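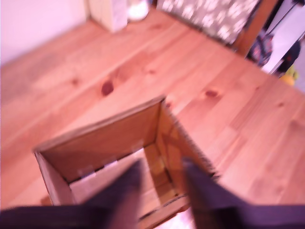 Can a machine be trusted with the household tidying yet? For a short list of light, simple objects it can, provided that a person remains nearby; for the general run of chores in an ordinary home it cannot.

Members of the Korholm Housing Association have put this question to the Assisted Living Office with some regularity since October, when the association agreed to follow developments in domestic automation on behalf of older and disabled tenants. The present item sets out the position as the Office understands it.

Most tasks in the home begin and end with the same two actions: an object is picked up, and it is put somewhere else. Clearing a table, sorting post and filling a recycling box are all of this kind. Placing a small object in a container is therefore a fair measure of progress, and it is harder than it may seem. A box may be open at the top or at the side. Its walls may bend when touched, and its edges may be uneven. The arm itself can hide the opening from view at the moment when a clear view is most needed.

The Office has adopted a simple trial for comparing equipment. Each arm is given 11 small household objects and a plain container, and is allowed 2 minutes for each object. The trial is repeated on 3 separate days, and the lighting is altered between them. An arm which needs a person to reset an object is marked down. An arm which drops an object outside the container may try again within the time allowed.

Two systems have been considered so far. The Plurkent arm was steady and slow, and dealt well with rounded objects. It was less reliable with flat ones, in particular envelopes and folded cloths. The Atinga arm was quicker, but its results fell away when the container was moved a short distance between attempts.

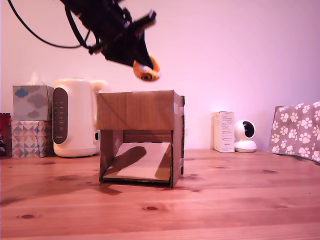
Clutter remains the chief difficulty. A table in daily use holds a kettle, tissues, packets and other articles which are not part of the task and must not be knocked over. In the Office's view, any arm offered to tenants should be able to work beside such articles without their first being cleared away. Neither system has yet met this standard on all three days of the trial.

The workshop at Mirklow has reported similar findings from its packing benches. Repeated work with one type of item is suitable for automation there, while mixed returns continue to be sorted by hand.

Cost must also be considered. The Office has set a ceiling of £600 for any equipment it may recommend for use in a single dwelling, excluding installation. Tenants are advised not to enter into private purchase or hire agreements on the strength of this item.

Written comments may be left at the Korholm reception desk or sent to the Assisted Living Office by internal post.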